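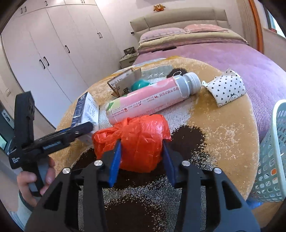
*Pinces à main « Data Acquisition System » : prise d'un sachet rouge orangé sur une table ronde.*

# Acquisition de pinces de collecte portatives : foire aux questions

Service des équipements, Institut Surthorpe. Version du lundi 27 août 2018.

La présente page s'adresse aux responsables de projet qui souhaitent inscrire des pinces portatives à leur budget d'équipement. Elle complète le guide général des achats, dont les dispositions restent applicables.

## Quel matériel est couvert par cette procédure ?

Sont concernées les pinces à deux doigts tenues à la main, leurs supports de fixation, les modules de prise de vue qui s'y rattachent ainsi que les patins de rechange. Les bras robotisés fixes relèvent de la procédure relative aux équipements lourds et font l'objet d'un dossier distinct.

## Faut-il commander les pinces à l'unité ou par paire ?

Le choix dépend des tâches prévues au protocole. Les tâches de saisie simple peuvent être réalisées avec une seule pince. Dès lors qu'un objet doit être maintenu d'un côté et manipulé de l'autre, la paire est nécessaire. Le formulaire de demande comporte une ligne par pince ; il convient de remplir les deux lignes en cas de commande par paire, y compris lorsque le fournisseur établit un prix global.

## Quels sont les tarifs en vigueur ?

Le marché passé avec la société Lurklow fixe le prix du modèle Tetholm à 449 euros hors taxes l'unité. Le support et le module de prise de vue sont facturés ensemble 160 euros hors taxes. Ces montants s'appliquent aux commandes reçues avant la révision d'octobre. Passé cette échéance, un nouveau devis est exigé, même pour un complément de commande.

## Le support et le module sont-ils compris dans le prix de la pince ?
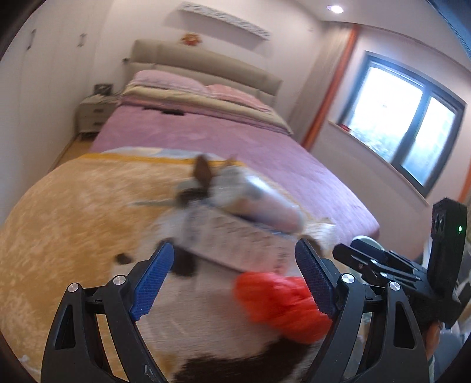

Chaque poste doit apparaître séparément au budget prévisionnel, car la durée d'amortissement diffère selon les éléments. La pince est amortie avec l'outillage, le module avec le matériel optique. Le support noir monté au-dessus de la mâchoire droite et le petit boîtier à voyant vert qui se dresse à son extrémité constituent donc une ligne à part, de même que les patins bleus à surface texturée, classés parmi les consommables. Un devis qui regrouperait l'ensemble sous un intitulé unique sera retourné au demandeur.

## Combien de patins de rechange faut-il prévoir ?

L'usure varie fortement selon les objets manipulés : les films plastiques froissés sollicitent peu la surface, les cartons à arêtes vives davantage. Le service recommande trois jeux par pince pour la première année. Le réassort s'effectue ensuite sur simple bon de commande, sans passage en commission.

## Les séances organisées chez des particuliers sont-elles éligibles ?

Oui, sous réserve que la convention d'accueil soit signée avant l'engagement de la dépense. Peuvent être imputés au projet :

- l'indemnité d'accueil, plafonnée à 700 euros par logement ;
- le transport du matériel ;
- l'assurance des équipements hors site.

Les objets du quotidien employés au cours des séances (sachets, flacons, pochettes en tissu, boîtes) sont imputés au budget de fonctionnement. Ceux qui appartiennent aux occupants ne donnent lieu à aucun remboursement, sauf dégradation constatée par écrit.

La présence d'animaux domestiques doit être mentionnée dans la convention. Elle n'entraîne pas de surcoût d'assurance, mais le responsable de projet veillera à prévoir une marge suffisante dans le calendrier des prises.

## La location est-elle possible ?

Lurklow ne propose pas de location. Le service dispose d'un petit parc de prêt, réservé aux essais préalables à l'achat. La demande de prêt précise le modèle souhaité, les dates et le nom de la personne qui assurera la garde du matériel.

## Quelles pièces joindre au dossier ?

1. Le formulaire de demande signé par la direction de l'unité.
2. Le devis détaillé, poste par poste.
3. Le protocole de collecte, avec la liste des tâches à une et à deux mains.
4. La convention d'accueil, le cas échéant.

## Qui contacter ?

Les questions budgétaires sont à adresser à Mme Oranuch Rojanasak, service des équipements. Les demandes de prêt et les retours sous garantie sont traités par l'atelier Dovhaniuk, qui assure également la réception des livraisons. Tout colis remis directement à une unité doit lui être signalé avant ouverture.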